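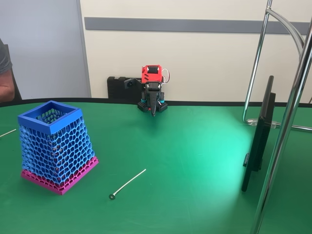 Dong-hyun Wang asked at the first review why a desk container needs open walls at all, when a solid wall prints without trouble and keeps small parts in. The question was fair, and the first half of the report tries to answer it.

1. Purpose

The project compares open honeycomb walls with solid walls for small desk containers. The test piece is a square container that gets wider toward the bottom. The upper part is blue and the base is pink, both with a hexagonal pattern, and a solid rim closes the top. The intended contents are pens, hex keys and short rods. Screws and washers are outside the scope, as the smaller ones pass through the cells.

2. Design

The body was drawn in Ikar as four flat faces. The hexagonal pattern was cut into one face and copied to the others, so that the cells meet at the corners in the same way on each side. In the first draft the cells ran all the way up to the top edge. The half cells left there formed thin points that snapped during cleaning, and the solid rim was added in the second draft.

The flare was a late change. A straight-sided draft tipped over when long pens leaned against one side. Widening the bottom cured the tipping but gave the faces a slope, and the upper side of each cell then came out slightly rough. We accepted the roughness.

3. Printing

All parts were printed on the Josent machine in the Woo lab with Nullance filament. The color was changed by hand at a programmed pause. On two prints the pause left a small blob on the seam – both were kept for the load test, since the blob could be trimmed with a knife.

The final lattice version took 247 minutes and weighed 127 grams. Travel moves between cells account for most of the print time, and raising the travel speed caused stringing inside the lattice. Nine prints were made in total, including the failed ones.

4. Load test

Each container was placed on a flat table and loaded from above through a square plate resting on the rim. Weights were added in steps of 300 grams, with a short wait after each step. The walls were checked by eye for bending and for splits between layers. 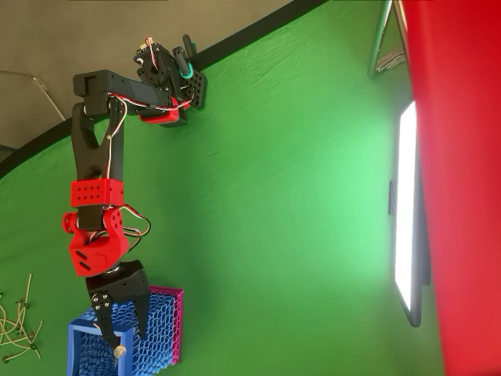
Figure 2. Blue printed box with gripper fingers reaching in.

5. Results

The lattice walls bent outward at the middle of each face before any layer split. The solid walls bent less, but the one that failed split along a single layer with no visible bending first. Without the rim, the lattice version lost its shape at the first step.

The color change was not a weak point in any of the prints we loaded. We had expected it to be, and the report plan included a section on it that has been dropped.

6. Open points

The load was always vertical. A side load would be closer to what happens when a container is knocked on a desk, and the fixture for it is drawn but not built. Cell size was also held constant. A smaller cell would keep screws in, at the cost of a longer print. The drawings for both changes are stored with the Ikar files.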